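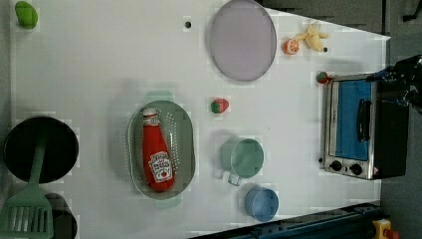 Chapter 3: What the Form Line Leaves Out

Reading time: 11 minutes

Home Contents Chapters Glossary Index
Search this book

Every form line is somebody's short version of a race. It gives a finishing position, a margin, a weight, a distance, a word for the state of the ground and a price, and punters have been treating those few marks as the whole truth for as long as they have been printed. They deserve less trust than that. A banana, an orange slice and a lavender plate set out on a white tabletop can be listed in a few words, and the list will be correct, and a reader who has only the list still won't know how far the banana lies from the plate. The form line has the same weakness. It names what was there and drops most of how it was arranged: who was three wide, who was boxed in on the fence, who had the lead handed to him.

Take a horse we shall meet several times in this chapter. Hurnero finished fifth of nine in a maiden at Landville, beaten a little under four lengths. On paper that is a dull run. The stewards' notes say he was slow away and was checked at the turn. His supporters took this as proof that he should have won, and he started favourite next time. He was fifth again, with no trouble at all.

Both readings were lazy. The first took the bare position as the measure of the horse. The second took a spot of bad luck and turned it into a victory that never happened. A check at the turn might cost a length, or three, or nothing if the horse was already beaten. The notes do not say, and the people who wrote them were not asked to.

3.1 Margins

Beginners trust margins because they look like measurements. They are, up to a point. But a jockey who has the race won will often stop riding, and one who cannot win may stop riding sooner still. Carré won a 1,000-metre sprint by a neck and was marked down by the handicapper's critics as a lucky winner. She had been in front by two lengths with 100 metres to run and was being eased. Flirolby, second that day, was praised for closing so well. How much of that was closing, and how much was the other horse slowing down? From the margin alone you cannot tell.

3.2 Times

The usual answer is to go to the clock. I am not convinced it is much of a rescue. Times depend on the ground, the wind, where the rail has been moved to and how fast the leaders chose to go early on. Emmanuel Sang kept his own sectional times for 237 races at Landville, taking the last 600 metres of each, and his notebooks are used in the exercises at the end of this chapter. He was a careful man with a watch. Even so, his fastest closing times came mostly in races that had been run at a crawl for the first half, and the horses that clocked them were, as a group, nothing special.

That does not make the figures useless. It means they have to be read with the early pace beside them, and the early pace is the thing most published tables leave off. Where it is missing, write "not known" in your own notes and leave the space open – do not fill it with a guess and then forget that you guessed.

Before going on to weights, work through Sang's first ten races and mark each runner's last 600 metres against the pace set by the leader. Keep your sheet, as section 3.4 returns to it.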